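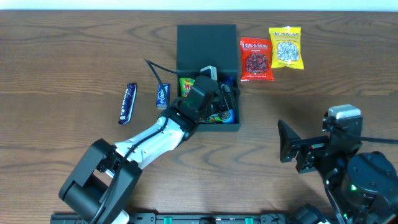
Snack box with the lid up, seeds and red candy bag still out on the table

Triltwood Community Boards > Gifts & Mail > Care packages

Topic: How do you pack a snack box so it still looks nice when it's opened?

pretzel_logic
September 3, 2026
Hi all! My niece moved into her dorm at Astumier at the end of August and I promised her a snack box. I have one of those rigid gift boxes with the hinged lid (dark, matte, very grown up looking) and I figured it would take me ten minutes. It did not. I've got Eclipse gum, a purple chocolate bar, Oreos, sunflower seeds, a red bag of candy and some bits and pieces, and every time I put it together it comes out looking like my junk drawer. The bars want to lie one way, the bags puff up in the middle, and the gum ends up under everything. How do you all lay yours out? Do I need filler? Bigger box? Fewer snacks? (I'm not giving up the Oreos.)

mulberry44
Flat stuff on the bottom, bags on top. Cookies and bars go down first, edge to edge, then you press the bags down over them and turn the seams under. Gum slides into whatever gap is left along the side. Takes me 2 tries on a good day.

GrannyOfSix
I do the opposite of mulberry! Bags on the bottom, because they're ugly, and the pretty wrappers up top where she'll see them first. A bag of seeds makes a nice cushion if you pat it out level. I've sent boxes like this for years and the kids always send me a picture with the lid up.

mulberry44
Seeds under Oreos, sure, but seeds under a chocolate bar and the bar slides around in the mail all week. I've gotten a box like that. The bar was in pieces.

GrannyOfSix
Then the box wasn't full enough, dear.

dockside_dan
You two. It depends on whether it's being mailed or handed over. Handed over, Granny's way. Mailed, mulberry's way, and put crinkle paper in every hole.

pretzel_logic
Mailed! Sorry, should have said. It's going inside a plain carton. I cleared off the dining table and put everything out on both sides of the box so I could look at it all properly before starting over.
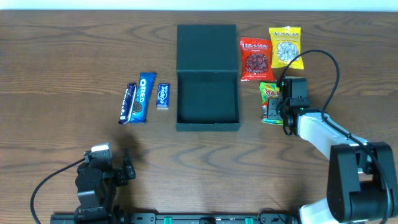 newbie_nell
Can I mail a gift box with a hinged lid on its own, without putting it in a carton?

dockside_dan
Put it in a carton. The lid on a gift box is only meant to look good, and it will pop open or get its corners crushed once other parcels land on it. Leave enough room for padding on every side and tape the carton, never the gift box.

tinroof
Laying it all out is the best thing you could have done. I do mine on the kitchen counter and shuffle until I like it, THEN it goes in the box in the same order. One thing I'd drop is the sunflower seeds. They're great but the bag is so tall compared to a chocolate bar, and what does a kid do with the shells in a dorm?

pretzel_logic
She asked for the seeds, she eats them while she studies! Seeds stay. I'd sooner lose the red bag.

mulberry44
Open the red bag and pour it into a little cello bag. Much easier to squash into a corner.

GrannyOfSix
Please don't open food you're giving as a gift. I know it's family but I wouldn't want it.

tinroof
With Granny on this one. Sealed is sealed.

mulberry44
Fine, fine. Buy smaller bags then!

parcel_pat
What does it weigh? I did one in August that came out to 900 grams on my kitchen scale with the carton, and I'd packed way too much in it. Took out a jar of peanut butter (380 grams all by itself, why did I ever think that was a snack) and it closed so much better. Also, Clevby sells those rigid boxes in a 13 inch size if yours turns out too small. The Awwad ones are prettier but I've had the hinge paper split on me.

dockside_dan
My Awwad box has held up for ages. Maybe don't overfill it?

parcel_pat
I'm the one who just confessed to the peanut butter, I know what I did lol

newbie_nell
Do you tie a ribbon on it or is that too much inside a carton? I'm doing one for my brother next.

GrannyOfSix
Ribbon, always. A flat one so it doesn't get mashed.

tinroof
Paper band for me. Ribbon slips off a smooth lid every single time.

pretzel_logic
Okay, decisions! Bars and cookies on the bottom, seeds pressed flat on top, gum down the side, and the red candy goes in a separate envelope with her birthday card. Nothing opened, Granny. I'm leaning toward the flat ribbon. One last picture of the box and then I'm off to find the tape.
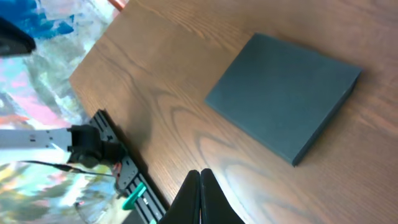
The box lying flat on the dining table, no ribbon

mulberry44
That's a good looking box. Is the table walnut? Love the swirl in the grain.

pretzel_logic
No idea, it came with the house! I'll ask my husband.

newbie_nell
Which ribbon width are you getting? I can only find the really skinny kind near me.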